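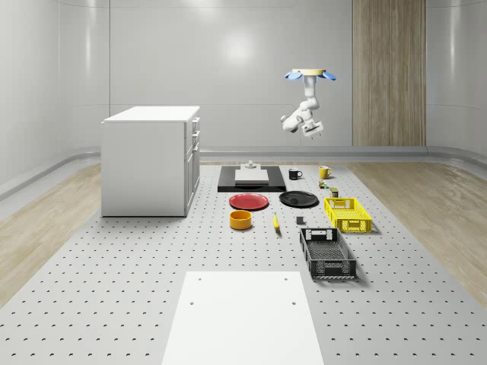 最后更新：二月 星期二 22:40
分类：机器人与自动化 > 故障排查 > 夹爪／末端执行器

保护性停止恢复后夹爪自己张开，100 次里掉了 9 次

楼主　倒挂的阿维

先说现象。倒挂安装的六轴臂，平行夹爪，控制栈是 Drurkitell，仿真场景是我们自己在 Pacheco 里搭的。任务很普通，从台面上抓东西放进筐里。抓取和提升都正常，搬运途中触发一次保护性停止，复位，继续，然后夹爪在继续的那一瞬间张开，东西掉下来。

上周真机先出的事。当时夹着一只装了半满螺丝的塑料杯，有人开了围栏门，臂停住，夹爪没松。关门、复位、按继续，杯子直接掉在台面上，螺丝撒了一地。台边当时没人，没伤到谁。因为掉的高度不大，现场的人以为是没夹紧，把夹持力调大一档就继续用了。两天以后同样的事又来一次，这才报到我这里。

真机已经停用，贴了条子。我不想拿真机反复试，就在仿真里复现。脚本跑了 100 次，每次在夹爪闭合之后的搬运段随机挑一个时刻触发停止，停一会儿再恢复。掉了 9 次。没掉的那些，恢复以后动作完全正常，轨迹接得上，放置位置也对。

已经排除的：
- 夹持力。调大一档和调小一档都会掉，次数差不多。
- 物体。魔方、杯子、罐子、香蕉都掉过。
- 气路。电动夹爪，没有气。
- 急停。硬急停我单独测了，抱闸正常，夹爪保持，没掉过。出问题的只有“保护性停止 + 恢复”这一条路。

控制器日志里没有任何报警。夹爪驱动的日志里能看到恢复后收到一条位置指令，但上层程序在那个时刻没有发过。这条指令从哪来的，我没找到。

有没有人碰到过类似的？版本号和配置我可以发，代码要问过公司才行。

2楼　焊渣

仿真里抓东西掉下来，第一反应是接触参数。平行夹爪夹刚体，摩擦系数、接触刚度、求解器迭代次数，哪个不对都会滑。你停止再恢复的时候步长有没有变？很多仿真暂停之后第一步会吃进去一个很大的时间差，接触力瞬间算爆，物体就飞了或者掉了。

建议先把求解迭代加大，再看那 9 次还在不在。

3楼　倒挂的阿维（楼主）

回 2 楼：停止的时候仿真时钟没有停，只是控制器不再推进轨迹，物理一直在算，所以不存在大步长。另外不是滑掉的，是手指确实张开了。两根手指的关节位置我都记录了，恢复后立刻往开的方向走，一直走到张开位才停。

真机也是这样，所以我不太相信是接触参数。

4楼　焊渣

真机和仿真症状一样不代表原因一样。真机夹持力不够，加上恢复时臂抖一下，也能掉。你真机那两次有手指位置的记录吗？

5楼　倒挂的阿维（楼主）

第一次没有，第二次有。第二次也是张开。

6楼　Tõnu Grīnberga

我在 Ukudholm 那边做过两年倒挂工位的集成，用的也是 Drurkitell。先问三个问题：

1. 夹爪闭合用的是位置模式还是力模式？
2. 恢复是走控制器自带的“继续”，还是你们上层程序自己重新下发？
3. 掉的那几次，停止触发点离闭合完成有多久？

第三个最重要，最好把 100 次全列出来排个序。

7楼　倒挂的阿维（楼主）

1. 闭合用力模式，张开用位置模式。
2. 控制器自带的继续。
3. 没统计过，今晚跑完给你。

8楼　老郝在车间

插一句，和原因无关，和安全有关。

你们真机第一次掉东西以后把夹持力调大继续用了两天，这个做法问题比夹爪张开还大。倒挂臂下面就是台面，人会伸手进去摆料。掉杯子你说没人受伤，换成一块铁呢？第一次发生的时候就应该按未遂事件报，停机，查清楚再开。现在你说“贴了条子”，条子能拦住谁？断电挂锁了没有？

9楼　倒挂的阿维（楼主）

接受批评。第一次确实没人当回事。条子是现场贴的，挂锁我明天一早去确认。
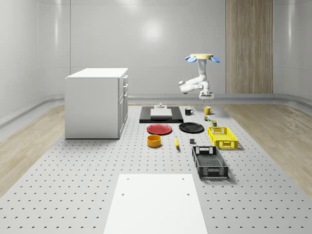
接着说 6 楼要的数据。从夹爪报告“已夹住”那一刻开始计时，到触发停止为止，100 次按时间排下来，掉的 9 次全部挤在最前面，都在 3 秒以内。超过 3 秒再停的，一次都没有掉。3 秒以内停的也只有这 9 次，也就是说落进这个窗口就必掉。

我之前看成概率问题是错的，它是完全确定的，只不过随机触发点落进去的机会不大。

为了确认，又单独补跑了 21 次，触发点全部放在闭合后 3 秒之内，21 次全掉。

10楼　Tõnu Grīnberga

那基本可以确定了。Drurkitell 的夹爪插件里有一份“恢复用设定值”，停止时冻结，继续时重新下发一次，本意是防止恢复以后驱动里没有有效指令。问题在这份设定值的更新方式。位置指令发出去就立刻写入，力指令不立刻写，要等状态轮询那个慢任务跑到了才写。慢任务的周期你去配置里看，我猜你们是 3 秒。

所以你闭合之后马上停，缓存里还是抓之前那条“张开到多少毫米”，继续的时候原样发出去，夹爪当然就开了。

11楼　倒挂的阿维（楼主）

查了，周期就是 3 秒，默认值，我们没改过。

不过有一点对不上。如果慢任务和闭合动作是异步的，那闭合后到下一次轮询的等待应该在 0 到 3 秒之间随机，窗口里应该有掉有不掉。我这边是全掉。

12楼　Tõnu Grīnberga

看看是不是有一句在模式切换时把轮询计时器清零。我印象里是有的，切到力模式会重新计时，所以永远要等满一个周期。你手上的版本未必一样，自己打日志确认一下。

13楼　焊渣

我还是保留意见。插件写缓存晚了，这个我信。但你们在仿真里用的驱动和真机用的驱动是同一份吗？如果仿真里是一个模拟驱动，那你测到的只能说明模拟驱动有这个毛病。

14楼　倒挂的阿维（楼主）

插件是同一份，编译参数也一样。最底层不同，真机走总线到夹爪，仿真里是直接写关节目标。缓存在插件这一层，两边共用。

15楼　焊渣

那行，这点我认。但仿真里那 21 次全掉，真机上你还是得证明一次。不能拿仿真的结论去关真机的事件单。

16楼　老郝在车间

同意 15 楼。另外真机验证的时候用软包料，围栏里不许站人，别再拿螺丝杯子了。

17楼　Gwenllian Pritchard

（中文不太好，请包涵）

我们 Bullavside 去年遇到同一个问题，情况反过来：夹爪抓着工件，放下以后张开，停止，继续，夹爪又闭合了。操作员正好伸手取工件，手指被夹了一下。力不大，手套有压痕，没有受伤。

原因和这里说的缓存是同一个。我们的张开动作也用了力模式，所以缓存里留的是闭合。

请楼主也测这个方向。掉东西是一半，夹手是另一半。

18楼　倒挂的阿维（楼主）

谢谢，这个很重要，我完全没往这边想。我们张开走位置模式，按理立即写入，不会中。但我会把它加进测试表。
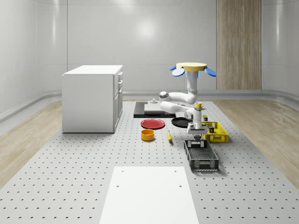
今天下午把测试表重做了一遍，按停止触发的阶段分成几段：下探途中、闭合过程中、刚夹住、搬运、筐上方悬停、张开过程中、张开后撤离。每一段都停一次恢复一次，看夹爪恢复前后的开度有没有变化。

结果：
- 下探途中停，没问题，缓存和实际都是张开。
- 闭合过程中停，恢复后夹爪重新张开，然后程序以为已经夹住了，空着手去放。不掉东西，但也是错的。
- 刚夹住停，必掉。
- 搬运段，过了 3 秒就正常。
- 筐上方悬停，搬运段已经超过 3 秒的正常。把筐挪近、缩短搬运时间之后，悬停时停也会掉，掉进筐里，从结果上看像是放置成功了。
- 张开过程中停，恢复后继续张开，正常。
- 张开后撤离，正常。没有出现 17 楼说的闭合。

倒数第三条让我比较难受。我们的成功判定只看物体最后在不在筐里，所以这种情况以前很可能发生过，全都记成了成功。我回头翻了历史日志，恢复后三秒内夹爪张开、而上层没发张开指令的，真机上有三次，其中一次谁也没报过。

19楼　拧螺丝的小唐

弱弱问一句，为什么恢复的时候要重发设定值？停的时候夹爪保持着不动，恢复也别动它不就行了？

20楼　Tõnu Grīnberga

有的夹爪驱动在停止时会清掉使能，恢复后重新使能，没有目标值就报错，或者按默认值走到全开。重发是为了盖住这个。逻辑没错，错在发的是旧值。正确做法是恢复时先读实际状态，夹着就继续保持力，没夹着就保持当前位置，然后等上层指令。

21楼　焊渣

读实际状态也有坑。有的夹爪“夹住”标志靠电流判断，停止的时候驱动降电流，标志会丢。你恢复时一读，没夹着，改成保持当前位置，力就没了。硬的工件位置保持还行，软的照样掉。

22楼　Tõnu Grīnberga

对，所以停止瞬间要锁存一份，恢复时和实际读数比，不一致就不许继续，让人去看。

23楼　老郝在车间

这句我赞成。不一致就不让走，不要替人做决定。产线的人会嫌烦，嫌烦也得这么干。

24楼　倒挂的阿维（楼主）

如果每次不一致都要人工确认，一个班要多停好几回，生产那边不会同意。能不能只在夹着东西的时候要求确认，空爪允许自动继续？

25楼　老郝在车间

你怎么知道是空爪？你现在的问题就是系统不知道自己手里有没有东西。

26楼　倒挂的阿维（楼主）

有道理，但是可以加别的信号，比如近处那路相机。夹爪旁边的画面一直在录，里面有没有东西一眼就能看出来。

27楼　焊渣

你贴一张看看。我怀疑没那么好判断。 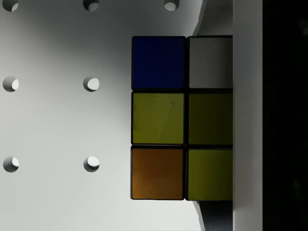 28楼　倒挂的阿维（楼主）

用这路画面判断有没有东西，我晚上试了一下，不如我想的可靠。有东西挡在那里是看得出来的，这个没问题。麻烦在于“在那里”和“夹着”不是一回事。像上面这张，魔方右边紧贴着一根手指，这一侧的接触看得清楚，另一根手指就没法从画面上确认。色块也只露出两列，开度变化一点点的话，我没把握从图上分出来。所以 26 楼那个说法我收回，画面可以当辅助，不能拿来做放行条件。

29楼　焊渣

跟我想的一样。视觉判断“有没有物体”，力或电流判断“有没有夹着”，两个要分开。谁也别替谁。

30楼　拧螺丝的小唐

那手指上贴触觉片呢？

31楼　Tõnu Grīnberga

可以，但那是另一笔预算。眼下的问题改软件就够。先把缓存改对，再谈加传感器。

32楼　倒挂的阿维（楼主）

今天的进展：

在插件里加了日志，12 楼说的清零那一句确实在。切换到力模式时轮询计时器归零，要等满 3 秒才把当前指令写进恢复用设定值。全掉就对得上了。

临时改法两步：
一、力指令发出时立即写缓存，和位置指令一样处理。
二、恢复时比较锁存值和实际开度，超差就拒绝继续，弹窗要求人工确认。

改完在仿真里重跑随机触发的 100 次，没掉。窗口内的 21 次也没掉。闭合过程中停止那种情况，恢复后现在会继续闭合，到位以后再报夹住，空手去放的问题也没有了。

没解决的：第二步的超差阈值。夹软的东西时开度本身会慢慢变，阈值设小了老误报，设大了等于没有。现在先按工件分别设，很土。

33楼　焊渣

软件改完还有一个漏洞，你没测通信中断。停止期间夹爪总线掉线再连上，锁存值还在不在？

34楼　倒挂的阿维（楼主）

没测。仿真里没有总线这一层，得真机。记下了。

35楼　Aigars Grigaitė

我们也在用这个插件，版本比楼主的旧。照楼主的办法测了，触发点放在闭合后立即停，第一次就掉。我们的轮询周期改成过 9 秒，因为当时嫌它占总线，这样窗口更宽。以前掉过几回工件，全部算在夹指磨损头上，夹指换了两套。

建议用这个插件的都去看一眼轮询周期。不想改代码的，先把周期改小，能缩窄窗口，但不能消除。

36楼　Tõnu Grīnberga

补充一下，周期改小不算修复。只要还有窗口，测试做得再多也可能碰不上，反而更容易放过去。我宁愿它 9 秒，至少好抓。

37楼　Aigars Grigaitė

这个我不同意。产线上在跑的设备，窗口小一点就少掉一点，代码改动走流程要几个星期，这几个星期怎么办？

38楼　老郝在车间

这几个星期就规定：保护性停止以后不许直接继续。先进手动，低速把手里的东西放下，再从头启动。我们别的工位一直是这么写的。

39楼　Aigars Grigaitė

老郝，手动模式切换的时候它会不会也重发一次？

40楼　老郝在车间

……好问题。楼主测一下。

41楼　倒挂的阿维（楼主）

用没改过的旧插件测了。停止后切手动，不重发，夹爪保持。从手动切回自动，重发，发的是停止时冻结的那份。也就是说，如果在手动里已经把东西放下，切回自动时夹爪动一下也没有后果；如果只是把臂挪了个位置，手里还夹着就切回去，照掉。

所以 38 楼的规定有效，前提是切回自动之前必须放下。另外，如果冻结的那份是“闭合”，切回自动时夹爪会合上，手不能在附近。这个和 17 楼的情况是一类。

42楼　Gwenllian Pritchard

是的，我们那次就是从手动切回自动。谢谢你测出来，我们报告里没有写清楚这一步。

43楼　老郝在车间

那规定改成：停止后切手动，放下，人和手退出围栏，关门，再切自动，从头启动。写进作业指导书，别只在班前会上说一遍。

44楼　Ivars Jõgi

路过。问一下 Drurkitell 官方有没有回复？

45楼　倒挂的阿维（楼主）

提了单，带了复现步骤和日志，目前只有自动回执。我们先用自己改的版本，改动不多，公司同意以后我把补丁贴上来。

46楼　倒挂的阿维（楼主）

真机验证做了。用的是海绵块，围栏里没有人，两个人在外面看着。

旧插件，闭合后立即停，恢复，张开，掉。重复三次，三次都掉。换新插件，同样的步骤，不掉。随后把搬运各段都停了一遍，夹爪开度前后没有变化。

总线掉线也测了。停止期间拔掉夹爪通信线再插回，旧插件恢复后照发旧值。新插件锁存值还在，但读回来的实际开度有一小段时间是 0，被判成超差，拒绝继续，弹窗。这个结果可以接受，弹窗的文字要改，现在写的是“夹爪异常”，操作员看不懂该干什么。

挂锁还没摘，要等补丁评审签字。

47楼　焊渣

读回来是 0 那一段要小心。如果哪个工件设定的开度本来就接近 0，比如夹薄片，那就不超差了，会直接放行。加一个读数有效标志。

48楼　倒挂的阿维（楼主）

对，漏了。我们现在没有薄片工件，但以后说不准。已经加进待办。

49楼　Valdis Venckus

请问楼主仿真里触发保护性停止是用脚本改安全输入，还是在界面上按？我用界面按，时间点控制不准，窗口测不出来。

50楼　倒挂的阿维（楼主）

脚本。监听夹爪的“已夹住”信号，收到后延时，再把安全输入拉低。延时从零开始往上加，加到不掉为止，得到的就是窗口长度。手按基本碰运气。

51楼　Valdis Venckus

明白了，谢谢。我这边旧版本也是 3 秒，和你一样。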